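Keeping the Grippers Honest

The technician who looks after the hand-held grippers at Diklow has a title with the word "systems" in it. The job, as described to me over bad coffee, is mostly screws and rubber.

"People come in wanting to talk about intelligence," the technician said. "I want to talk about the pads. If the pads are shot, you're teaching a robot to drop things."

The tools are the kind a person holds and squeezes, with a camera looking down past the fingers. The recordings go off to train an arm at Drelenance, which has never met the technician and sends its complaints by spreadsheet. Books are this month's subject, and one novel, 白夜行, has been getting a great deal of handling for something no one here has finished reading.
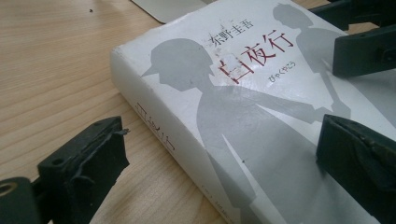

What wears out first

The pads, every time. The black facing on the fingers scuffs, then frays, then starts to come off in flaps.

"A flap is a finger you didn't ask for," the technician said. "It touches the thing before the finger does. Then it folds under, and your grip is sitting on a wrinkle."

The fix is dull. Take the finger off, peel everything, scrape off the old glue, clean it, stick on a new pad and leave it alone overnight. The leaving alone is apparently the hard part. There is a logbook, called Ciltine after a piece of software that was meant to replace it, and it stands at 657 entries. I was shown 268, which reads, in full, "Pad again."

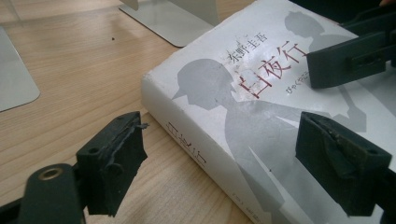

How do you know when a pad needs replacing?

Run a thumb along the edge with the tool switched off. If anything lifts, change it, and change the one on the other finger at the same time so the two wear together.

I asked why they don't just buy tougher pads. They did, in December. The tough ones lasted beautifully and let go of everything smooth.

"Lovely pads," the technician said. "I've got 121 of them in a drawer if you know anyone."
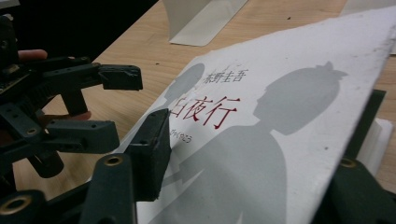

Screws are the other half of the job, and the half the technician gets sour about. Early versions had screws driven straight into the printed plastic, and after a few rebuilds the holes gave up. Now there are brass inserts, the little gold rings you'll spot in the rounded ends of the parts, and the screws bite into metal. "Best afternoon I ever spent with a soldering iron," the technician said. They go in hot and square, or they go in crooked and you print the part again. The rule on tightening is 2 fingers on the driver and no heroics.

Before I left, the technician squeezed a spare gripper shut beside my ear so I could hear the linkage. I heard a click. I was told it was the wrong click, and the cover was off before I had my coat on.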